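Looking after hard-shell cases between trips

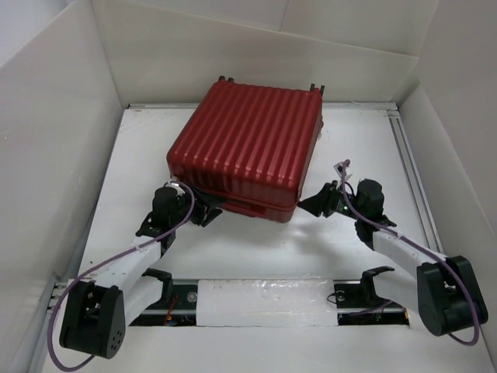 Photo: Skemix / Prarkcombe Household Pages

Updated 10th August

Most hard cases spend far more of the year in a cupboard than they do on a train or a plane. The damage people blame on baggage handlers often starts at home, with a case put away damp or stood under something heavy. A little time spent on it after each trip will keep it in use for years.

Emptying it properly

Open the case flat on the floor and take everything out, including whatever is in the zip pockets. Undo the lining if it has a zip and feel along the bottom for coins, hairgrips and sand. Sand is the worst of these. It works its way into zip teeth and catches and wears them down.

Use the crevice tool on the vacuum cleaner, on low suction if the lining is thin. A dry paintbrush gets into the corners where the tool won't go.

Cleaning the shell

Warm water and a small squirt of washing-up liquid will shift nearly everything. Wring the cloth out well and work along the ridges, if the case has them, so the dirt isn't pushed into the grooves. An old toothbrush is good for the seam where the two halves meet. Wipe again with clean water and dry with a tea towel.

Keep scouring pads and cream cleaners away from a glossy finish. They leave a dull patch that shows up far more than the mark did. For black scuffs, try a white pencil rubber first. If that fails, a dab of baby oil on a soft cloth, left for a minute, will lift most rubber marks. Wash the oil off afterwards or it will pick up dust.

Sticky residue from airline labels comes off with the same baby oil. Warm the label with a hairdryer on its lowest setting before you peel it. Don't use nail varnish remover. On many plastics it melts the surface.

Linings and smells

Sponge the lining with a weak mix of laundry liquid and water, and go easy – you want it damp, never soaked. Leave the case open near a window until it is dry right through. In July that might be an afternoon, in winter two days or more.

For a stale smell, put three tablespoons of bicarbonate of soda in an open jar, stand it inside and close the lid overnight. A case that smells of mould needs more than this. Wipe the inside with white vinegar, let it dry outdoors out of direct sun, then do the jar as well.

Zips, catches and wheels

Run a candle stub along a stiff zip and work it back and forth. Catches need nothing more than a wipe and, once a year, a touch of silicone spray on a cotton bud. Ordinary oil collects fluff.

Turn the case over and look at the wheels, if it has them. Hair winds itself round the axles and is best cut with nail scissors and pulled out with tweezers. If a wheel is worn flat on one side, check whether it is held on with a screw or a rivet before ordering another. Screws are easy. Rivets have to be drilled out, and a repair shop will do it more neatly.

Small cracks

A hairline crack in the shell can be held with epoxy from the inside. Lift the lining, rub the area with 600 grit wet-and-dry paper, wipe off the dust and spread the glue 30 mm past each end of the crack. Press a piece of glass-fibre tape into it while it is wet and leave it for a full day. Cracks at a corner or by a hinge tend to come back, and a case with one of those is better kept for storage.

Putting it away

Store cases upright, closed but with the zip or catch undone, so the seal isn't squashed for months on end. Lofts are too hot in summer and garages too damp in winter. The top of a wardrobe or the back of a spare-room cupboard suits them better.

Smaller cases can go inside larger ones, with an old pillowcase round each to stop them rubbing. Empty cases are also handy for spare bedding, Christmas lights or out-of-season jumpers. Tie a luggage label to the handle saying what is in there, and take it off before you next travel.

If the case has a combination lock, write the number down somewhere other than in the case. Set it back to zero before storing – it is surprising how easily a code is forgotten over a winter.

More in this section: Getting candle wax out of carpet | Storing wool | Sharpening kitchen scissors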